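Oct 10, 2022
By Haruna Noguchi

The kitchen has been out of use for 23 days as of this morning. I said I would write about it when it was finished, but the date keeps moving, so I am writing now.

The short version is that the floor under the sink was soft, and when they pulled it up the softness went back farther than anyone liked. Everything came out. The table is in the hallway on its side, the chairs are stacked on the porch, and the counter is in two pieces in the garage. The first bill from Waweru was $1,333, which covered taking things apart. Putting them back together is a separate bill, and I haven't seen that one yet.

So the food lives in the bedroom. I tried the living room first, but that's where the stove is, along with the boxes from the upper cabinets, and you can't put a bag of groceries down in there without losing it. The bedroom has a door that shuts and the best light in the house. It also has the only large flat surface left, which is the bed.

I strip it down to the white bedding in the morning and spread plastic over the part I'm going to use. Then the produce gets laid out and looked over before I decide what has to be eaten that day. In a kitchen I never did this. Things went into a drawer and I found them again when they were soft.

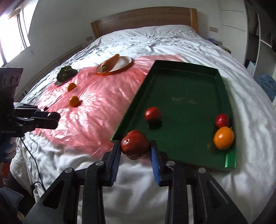 Fruit is easier to keep track of than vegetables when you have no counter. I can eat it standing up, it doesn't need a pan, and most of it will sit for days if the pieces aren't pressing on each other. The green tray has turned out to be the most useful thing I saved from the cabinets, mainly for its raised rims. A mattress is never level once you lean on it, and an orange will head for the floor the first chance it gets. In the tray, the tomato can sit in one part and the small apple and the orange down in the corner, and they stay on the bed. The two oranges out on the pink plastic have no such protection, so I move around them carefully. The vegetables get plates, the greens on the small white one and the long orange root on the oval one with the orange rim.

The plastic was a later addition. The first week I used a bath towel, and it was fine until I put down a bag of plums with a split one in it. The towel came clean but the blanket under it did not. Plastic crinkles every time you touch it and it slides, but I can take it to the bathtub and rinse it off. I hang it over the shower rod to dry and it's ready by supper.

Cooking is another matter. I have an electric kettle and a slow cooker, and both of them are on the dresser. They can't run at the same time on that outlet — I learned that on the second night, in the dark. The slow cooker gets the long shift, starting after breakfast. Root vegetables do well in it. Greens don't, so I pour kettle water over those in a bowl, put a lid on, and leave them for a few minutes. They come out a little chewy. With salt and some oil I don't mind them.

Dishes get washed in the bathroom sink, which is too small for anything bigger than a dinner plate. I've cut down to two bowls and whatever plates fit under the faucet. The rest are wrapped in newspaper in a box marked PLIRKA, which is the name of the shop where I got the box and has nothing to do with what's in it. I've opened that box looking for other things more times than I want to admit.

I shop smaller now. I used to drive out to the big market in Mirkavby and buy for two weeks. Now I walk to the corner and get enough for a couple of days, and I've thrown out almost nothing since the middle of September. I would like to keep that up when the kitchen is back, though I know how I am with a full-size refrigerator.

The new floor is supposed to go down this week if the boards come in. The man at Ilter said Thursday and then said he would call, and he hasn't called. The counter can't go in until the floor is down, and the sink waits on the counter. In the meantime there's a squash that needs to be dealt with, and I still haven't found the good knife.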